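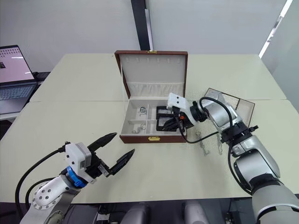

Galeria: a caixa de joias castanha

Publicado por Shazia Chaudhry em 12 de agosto de 2024

Bem-vindos à minha pequena galeria. Comprei esta caixa em março, na loja Enache, em Gurcombe, porque as minhas peças de prata viviam todas misturadas numa gaveta. Há aqui duas fotografias.

Na primeira, a caixa está aberta e já tem algumas peças pequenas de prata nos compartimentos da esquerda. Gosto muito do forro claro, que faz a prata ver-se bem. O fio fino ficou em cima da mesa; ainda não decidi qual é o melhor lugar para ele, pois os fios sempre me fazem nós.

A segunda mostra a caixa vazia, com o tabuleiro de fora. O tabuleiro tem um lugar próprio para os anéis, com rolinhos brancos almofadados, e um espaço forrado de cada lado. Na parte de baixo da caixa há 4 divisões, e a tampa tem também uma bolsa de tecido franzido. Nesta bolsa eu costumo guardar os brincos que uso pouco.

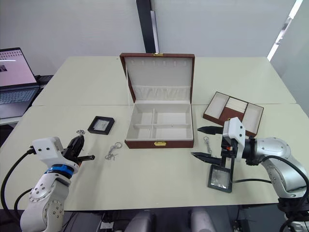 Caixa vazia, tabuleiro ao lado e peças de prata sobre a mesa.

O meu amigo Ruairi Leckie prefere as caixas com gavetas. Eu acho mais prático levantar só uma tampa e ver tudo. Se alguém conhece um bom pano para limpar a prata, peço que me escreva nos comentários.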